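Monday, February 11, 2019
By Wiremu Lowther

Bench help wanted for the parts room at Pirbridge

We're looking for two friendly, patient people to join us in the parts room at Pirbridge, sorting and packing power supplies and their cables for the repair shops we look after in Pernholm and Cleltau. No experience is needed, and if you've ever happily lost an afternoon to straightening out a drawer, please do keep reading!
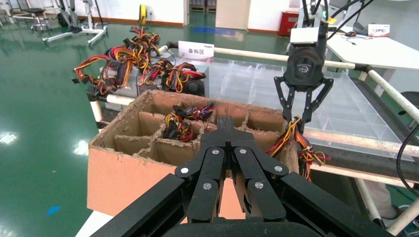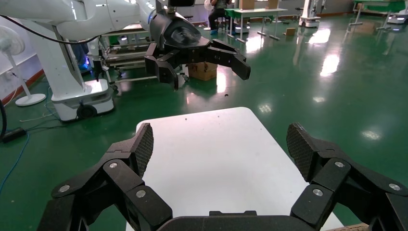 The work is steady and mostly done on your feet, though you're welcome to pull up a stool whenever you like. You'll take cables in mixed bundles, tease the wires apart, check the connectors for damage, and put each set away where it belongs. A cardboard box with partitions, like the one holding the yellow, red, orange and black wires in the first picture, gets one bundle to a compartment, and we'd like them coiled gently (no tight knots, please, the next person has to undo them). Small parts go in the clear divided trays. At the end of your shift you wipe down your table, flatten any boxes too worn to use again, and leave things nice for whoever comes in next.

Shifts are 8 hours, and the job is 16 hours a week to start, with more in busy spells if you'd like them. Good eyesight for color helps a great deal, and so does a cheerful tolerance for tangles. We'll train you at the bench for your first few shifts, and we pay for that time too.

To apply, write a few lines about yourself to Wiremu Lowther, Parts Room, 226 Cosgrove, or drop a note in at the front desk before the end of February.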